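Progress Report to the Benavides Fund
Stumau Handling Project – open day and visit to the folding station
Prepared by Dorottya Virág, project coordinator

Dear friends at the Fund,

It is a pleasure to write this report, as it covers the part of the year we had all been looking forward to most. In August we opened our doors for the first time, and I am happy to tell you that the day went off well, even if the coffee ran out before the morning was over and the parking signs pointed toward the wrong entrance until somebody kindly turned them around.

We had set up 3 stations, and the cloth folding station was the one people kept coming back to. Visitors from Sirkside, the laundry service that has lent us its advice from the start, stayed there well past lunch and asked a great many questions about sleeves. 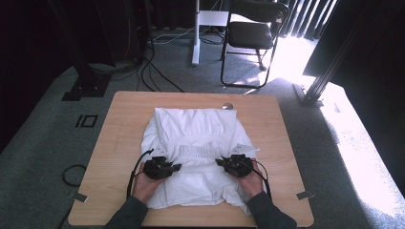

Folding a white garment with a pair of hand-held grippers at the open day.

For those of you who could not join us, the station works from demonstrations given by a person. The demonstrator holds a gripper in each hand and does the whole job with those, and the recordings are what our robot arm will later learn from. We had 400 usable folds on record by the end of the month, which meets the target we agreed with you in the spring. I will admit that I tried it myself and was very slow – soft cloth slides away just when you think you have it – but our guests were patient with me and a few of them did a good deal better.

The comments we collected were generous and useful. Several guests wanted to see towels and bed linen next, and the people from Sirkside pointed out that their staff press a fold flat before starting the next one, a habit we had not been asking our demonstrators to follow. We have since added it to the written instructions. Fukolow, who look after our software, used the quieter part of the afternoon to go over the labeling of the recordings with our 2 student assistants, and that has already saved us some tiresome correcting.
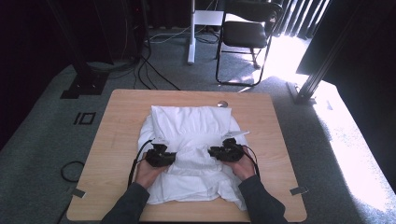 Spending and next steps

The costs of the open day stayed within the sum you set aside for it, and the small amount left over has gone toward more garments in different sizes. We have asked to run 8 further recording sessions before the next report, with towels in the first of them. The arm itself is still waiting on a replacement wrist joint, and I would be glad to have your view on whether we should hold the second visit until it has been fitted.

With warm thanks for your support,
Dorottya Virág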